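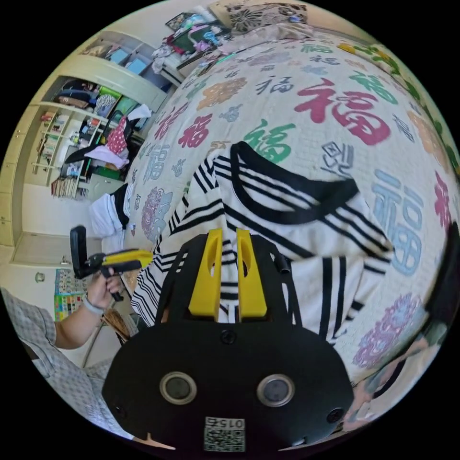 Filed under: Bench Diary, Robots

02/12/2023

The fault came back today, the one where the fingers stay shut after a long pinch. I had put it down to tired hands in March and I was wrong about that. Same right-hand gripper as then, and it went on a fold that ought to be easy, the white T-shirt with the black stripes, spread out on the bed with the neckline towards the pillow. Pinch the sleeve, bring it in, let go. It did not let go. The trigger came back to rest and the yellow fingers stayed closed on the cloth, and when I pulled the tool away the whole shirt came with it.

I wrote down run 107 and carried on, which I should not have done. It stuck again at 112 and then on almost every other go. By then I had learned to give it a shake, and of course the shake is in the recordings. If those runs get through to training, the arm at Trundbridge will learn to shake too.

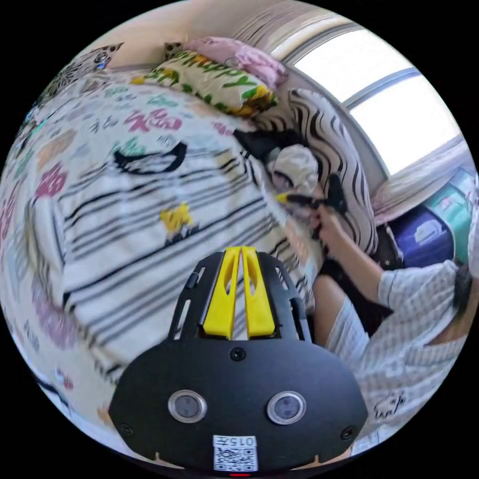 Took it apart after lunch. The return spring is fine. The slide behind the fingers has a burr on one edge, very small, I found it with a fingernail before I could see it. There was lint packed in behind it, grey and quite hard. I think the lint holds the slide against the burr once it has been squeezed for more than a few seconds, but I can't prove that. Cleaned it out, took the burr down with fine paper and put it back together without grease. Prandine say no grease anywhere near the fingers.

The worse part is the log. It records the trigger and works out the finger gap from it, so every stuck run is written down as a clean release. The Brideo checker reads the same number and passed the lot. I have asked for the gap to be taken from the pictures instead. Cabanatuan have the same batch of slides, so I wrote to them as well and told them to feel along the edge.

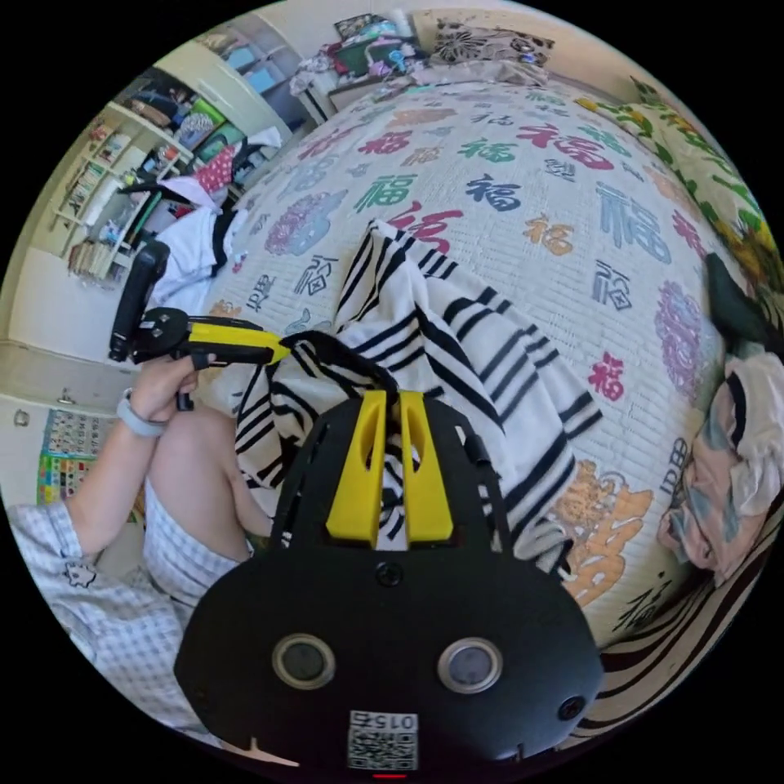

Ran it again until the light began to go. It stuck 2 times early on and not after that. I don't call that mended. I am throwing out everything from 107 to 187 — good runs included, as I can't sort them by the log and I'm not going to sit and watch them all.

Nipped my thumb getting the slide back in. No blood, but it closes harder than you'd think. Battery out first next time.

Need new slides and a stiff brush.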